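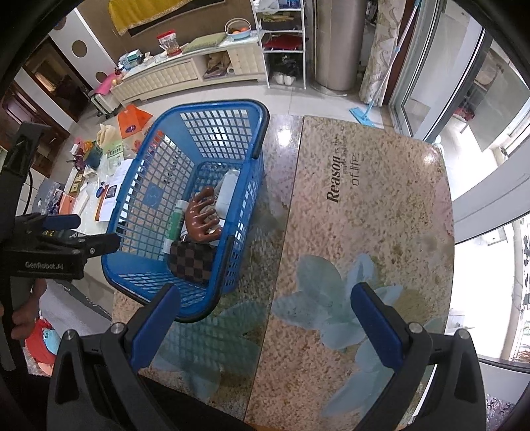
Nirnus Basket Pack for Student Robotics Clubs

Club edition, printed cards and teacher notes
In stock — orders placed by Sun 15 May go out with the spring batch

I put the Nirnus pack together for my own after-school club, and then another club wanted it, and then I was photocopying cards every evening until Workel offered to print them properly. So now it's a real product with a real box! It covers one job, which is getting things into and out of a basket with a pair of hand-held grippers, and it takes that job a lot further than you'd think a laundry basket could go.

If your students have only ever driven a wheeled robot around a line on the floor, this is a nice change. They hold the grippers themselves, one in each hand, and do the task while it gets recorded. Later in the course they watch their own recordings and work out what a robot arm would need to copy. Mine got very picky about their own hand movements after that (one of them spent a whole afternoon on how to set down a tube without it rolling).

What's in the box

10 task cards, printed both sides, with the starting layout on one side and the goal on the other
A teacher booklet with plans for five club sessions
A pad of run sheets for notes after each recording
Four layout stickers for marking where the basket goes
A sheet of spare card sleeves, because cards get bent

What you bring

Two hand-held grippers and whatever you record with. The pack isn't tied to any one make, and I don't sell grippers.
A basket. I like plastic with a grid of openings and a solid rim, and handles at the ends if you can find one.
A table that doesn't wobble. Pattern is fine. Shine is fine too, but move the table a little if a window is bouncing light straight off it.
Small household things to fill the basket.

That last one gets me the most email, so I'll go on about it for a bit. Please don't buy anything! Raid a bathroom drawer. You want a mix of shapes that a gripper will find easy and shapes that it won't, all in the same basket, and you want them touching each other. My usual fill is a brown plastic hair piece with teeth, a green and white tube, a checkered pouch and a small white box. The toothed thing goes on top. Students always want to start with it, and it's a good argument to have out loud — do you grab the curved back, or go in from the end? The pouch goes under it at the near end, where you have to decide how much to clear before you reach in.

Cards 1 to 3 are single picks with one hand. Cards 4 to 7 bring in the second hand, mostly as a steady hand on the rim. The last few are tidy-ups, where everything comes out onto the table and goes back in to match the card. Card 9 is the one they complain about. I've left it in. 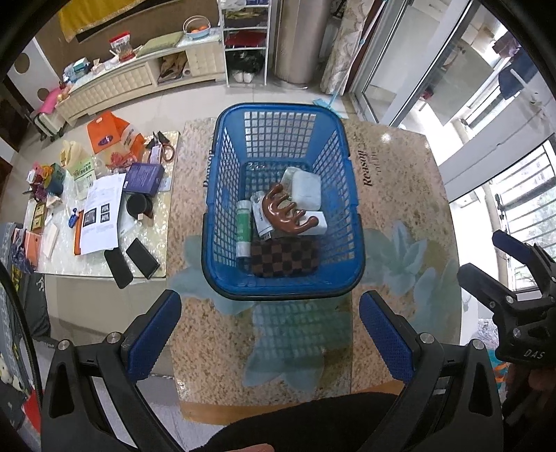

Running it with a group

I wrote the plans for five students sharing one table. One does the run, one reads the card, one keeps the run sheet, and the others reset the basket and get ready to swap. Bigger groups work if you have a second table. With two or three students, just let the reader do the sheet as well.

Keep resets messy. If the basket gets packed exactly the same way every time, the recordings all look alike and the students stop thinking. The booklet has a page on this, with a dice method that younger kids like.

And let them stand where they need to stand. I used to tape a foot line on the floor and it made everybody worse.

Using it for the Dostevik round

The Dostevik student round has a household handling section, and we used these cards to practice for it in April. The pack isn't an official Dostevik product and the cards aren't copied from their tasks. What helped us was the run sheet. My group had written down every dropped item and which hand was moving at the time, so when they had to explain their method they had something to say and weren't making it up on the spot.

Age and level

Written for middle and high school. No coding in the first three sessions, a little sorting and labeling of recordings in the fourth, and an open project in the last. College clubs have used it as a warm-up and skipped the early cards.

Versions and refills

Single club pack: one of everything listed above
Twin pack: two sets of cards, one booklet, two pads
Refill: run sheet pad only
Ratanaporn blank cards: a matching set with empty layouts, for students who want to draw their own tasks

The blank cards fit the same sleeves. If your club comes up with a nasty one, send me a scan, I collect them.

Returns

Unopened packs can come back any time. If a card is missing or misprinted, tell me the card number and I'll mail a new one.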